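Ticket 738
Status: Resolved (see last entry before you get excited)
Category: Linens / Laundry
Site: Tapley, ground floor sleeping room
Opened: Friday, August 2, 2024

Problem as reported
Fitted sheet will not stay on the mattress. Corner nearest the washer lets go overnight, and the sleeper wakes up on bare mattress with the sheet wrapped around one ankle. Has happened every night this week. Reporter describes the sheet as "possessed." Category changed from Haunting to Linens, as we do not have a Haunting category.

Entry 1
Asked whether the sheet is the right size. Reporter says yes. Asked how they know. Reporter says it was in the closet with the other sheets.

Entry 2
Found the packaging. The sheet is an Amen, the deep pocket kind, bought for the old bed at Fodville and moved over with everything else. The Fodville mattress was a good deal thicker than this one, so there is a lot of spare fabric with nothing to do. It bunches underneath and works loose. Tried sheet straps from the Workholm catalog, part 257. They held until somebody sat down.

Entry 3
Took everything off and started over. Steps, for whoever inherits this:

Turned the sheet until the long side matched the long side of the bed. It had been on sideways. I would like to say I spotted this right away.
Did the two far corners first, then the near ones, pulling the slack under the mattress by the handful.
Smoothed from the middle out. A few wrinkles stay no matter what you do and I have made my peace with them.
Started on the blue top sheet, which is flat and has no corners to argue about.

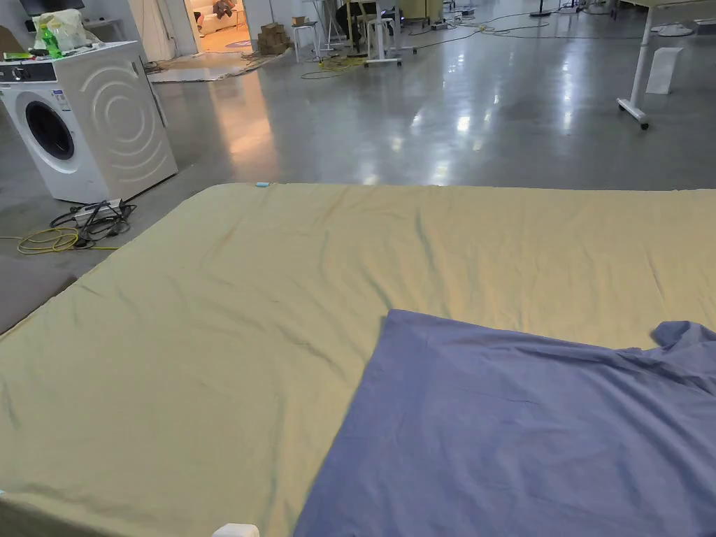
Khaki fitted sheet on, blue sheet partly open on the right side. Washer at the back.

Reporter replied asking whether the creases mean it is still the wrong size. No. Creases mean it is a sheet. What you are looking for is fabric lifting away at a corner, and if that happens, tuck more under before you blame the elastic.

Reporter also asked if the washer could have shrunk it. A shrunken sheet would be too small, and our whole trouble is that this one is too big. If anything, a hotter wash might help - please do not take that as advice, I am not replacing it.

Entry 4
Checked back after the weekend. Corner held for two nights, then let go on the third, but only partway. Reporter calls this "a big improvement." Closing on that basis.

Follow-up: buy a standard depth sheet, any color. Request is in the queue at number 36.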